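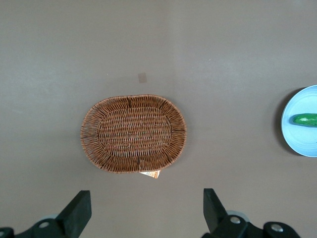 An oval woven basket with a flat base and an open-weave rim.

Cleaning and Storing Woven Serving Baskets

These instructions apply to all woven baskets issued from the Lunport dining supply room. Baskets are to be cleaned after each event and before they return to the shelf.

Before cleaning
Empty the basket and turn it over above a bin. Check the underside for a price or product label. Labels must be removed before first use; warm the adhesive with a hair dryer on its low setting and peel slowly from one corner.

Cleaning
1. Brush out crumbs with a soft, dry brush. On the base, follow the direction of the strands. On the rim, work outward from the base to the braided border.
2. Wipe all surfaces with a cloth dampened in warm water and a little mild dish soap. Do not soak the basket or place it in a dishwasher.
3. Wipe again with a clean damp cloth, then blot with a towel.
4. Stand the basket on a wire rack, away from heaters and direct sun, and leave it overnight.

Storage
Stack baskets of the same size only, with a sheet of plain paper between them. Keep the storage room between 50 and 60 °F. Baskets with broken strands or a loose border should be set aside for Dehua Jia – please do not trim them. Replacement liners are kept in cabinet 69 and may be signed out on Tuesday mornings.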